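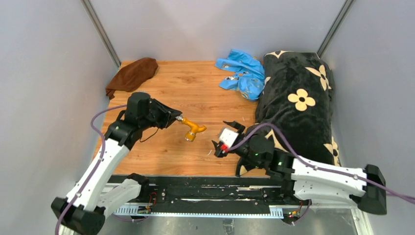
Brendidel reuse shop to reopen in Cunlow with a counter for household parts

CUNLOW, 2023-02-21 - The Brendidel reuse shop will reopen next month in the former Karamanlidis hardware building on the main street, with more floor space and a new counter for small household parts.

The shop closed its old location in November, when the lease ran out. Its stock has been in storage in Citdale since then and is now being moved back in stages. The new space has 900 square feet on the ground floor, plus a back room for sorting and cleaning.

Furniture and kitchenware will still take up most of the floor. The parts counter is for the things people used to ask for at the old location and usually did not find: faucets, pipe fittings, switches, outlet boxes, hinges, cabinet handles and curtain hardware. Most of the opening stock came from a single donation, the unsold plumbing and electrical shelf goods left behind when the Karamanlidis store shut its doors.

Plumbing parts will be sold by the piece and priced by size. Brass fittings will be checked for damaged threads before they go out. Electrical parts will be sold only if they have no cracks or scorch marks, and customers will be asked to sign a slip saying the parts are sold without a warranty. The shop will not take light fixtures with frayed cords, old thermostats or anything that has been painted over.

Soft goods are staying too. Cushions, throws, curtains and fabric pieces sold well at the old location, and the shop expects the same in Cunlow.
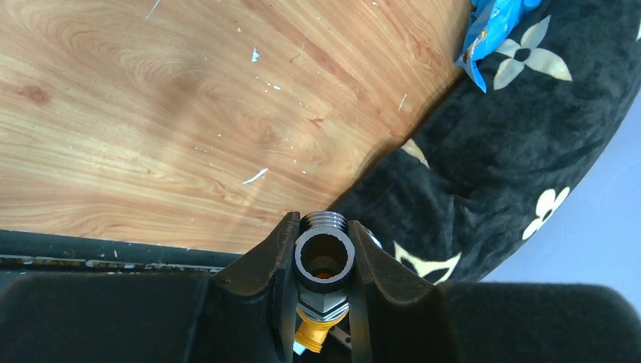
Sorting for the textile racks will be done by hand in the back room, one piece at a time. Each item is looked over for stains, open seams and loose filling, then brushed and tagged. Plain pieces are grouped by color, and patterned ones go on a separate rack where they can be seen from the door. A plush black cushion with cream flower motifs is the sort of thing meant for that rack. Small white scraps and flecks end up on the wood tabletop as the work goes on, and the shop plans to wipe down every surface between batches so that lint and crumbs do not get carried from one piece to the next.

Bed pillows and mattresses will not be accepted. Cushions should be dry and free of pet hair, and covers that come off should be washed before they are dropped off.

Donation hours will be shorter than before. The side door on the alley will be open for drop-offs from 9 a.m. to noon on days the shop is open, and large furniture will need an appointment. Small parts should come in clear bags or open boxes, with matching screws taped to the piece they belong to. Bags of mixed hardware will be turned away during the first month while the bins are being filled.

The counter will have 34 bins to start. More can be added along the north wall, where the old paint shelves are still in place.

The building needed some work before the shop could move in. The front windows have been resealed, the wiring at the rear has been replaced and a ramp has been added at the side door. The sign over the entrance will be changed in the spring. Until then the Karamanlidis name will stay up, with a smaller Brendidel sign in the window.

Parking is available in the lot behind the building, which is shared with the laundromat. Drivers picking up furniture can use the loading space on the alley for 15 minutes.

The Citdale storage unit is not open to the public, and donations should not be left there.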